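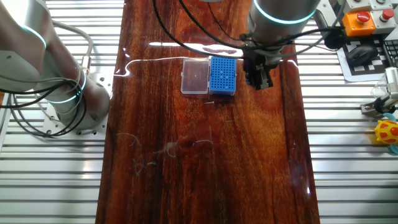
Glossy top, deep reddish-brown grain, lots of ceiling light in the lacquer.

Trips > Factories and Workshops > Sokol Veneer Mill, Itville

Last updated: 3 Oct 2025

I have now been to a veneer mill on purpose, and paid five dollars for parking. The Sokol mill in Itville opens its doors for one weekend every September, and for years I've driven past the banner on my way to somewhere with food. This time my brother-in-law Yasir had signed us both up, having recently bought a dresser and become an authority.

You meet in the old loading bay, where a woman with a clipboard hands out earplugs and a vest in one of two sizes, tent and child. Our guide was Cayetano Escobar, who has worked the slicer long enough to talk over it without raising his voice. I caught perhaps half of what he said in there. The half I caught was good.

The tour starts in the log yard, under sprinklers. They keep the logs wet all summer so the ends don't split, and they keep the visitors wet too. Every log has a number stapled to the end. Ours was 2,877, a cherry, and we were told we'd be following it through the mill. We followed it as far as the debarker, at which point it went into a vat to soak for a couple of days and we were handed over to log 1,715, which had been soaking already. I felt a little disloyal.

The cooking vats smell like a wet dog that has been drinking tea. Yasir said he could pick out the walnut. Cayetano told him there was no walnut in that week.

Slicing is what everyone comes for and it deserves the crowd. Half a log is clamped to a plate and swung down against a knife, over and over, and a sheet of wood thinner than a business card slides off onto a belt each time. Two people lift the sheets off and stack them in the order they came from the log, because a buyer who wants matching doors will want the neighbors. They passed a sheet around. It was warm and floppy, like a slice of cheese, and a boy near the front folded it in half before his mother could get there.

After that there is a dryer, which is long, and which we walked the whole length of.

The grading room was my favorite and I seem to be alone in this. Nazanin Nikzad stands at a lit table and decides what each bundle is, at a speed that made me nervous on behalf of the wood. She showed us how a streaky log can go for more than a clean one or for almost nothing, depending on whether streaks are in this year. They are in. She gave the phrase "character grade" the look it probably earns. Someone asked if she had veneer at home and she said her kitchen was painted.

Lunch was in the canteen: chili or the other chili. We shared a table with a retired couple who had come down from Ikaden and done four mill tours this year, including a paper one they wouldn't discuss.

In the afternoon there was a talk on finishing by Sepehr Nazari. It was billed as thirty minutes and was not. I did learn that a high-gloss lacquer shows every single thing you did wrong underneath it, and that you sand between coats even when you're sick of sanding. He had a row of sample boards, same cherry, with oil, wax, satin and full gloss, and we all voted by standing near the one we liked. Gloss won easily. Sepehr looked at us for a while and said that was usually how it went.

The shop is at the exit, naturally. Bundles of offcuts are reasonable, the coasters are not. I bought a bundle with no plan for it whatsoever. Yasir bought edge banding for the dresser, and on the drive home he told me the dresser was solid wood, then read me the label off his phone and went quiet until the bypass.

If you go: book the morning slot, wear shoes you don't love, and bring your own sandwich. Kids under eight aren't allowed past the yard. The second parking lot is closer than the first and the sign pointing to it faces the wrong way.

Related
- Flostach Button Works: A Whole Day of Buttons
- The Ikaden Rope Walk, in the Rain
- Ximeng Jin's Guest Post: Two Breweries and a Brick Kiln
- Itville on Foot, Mostly Uphill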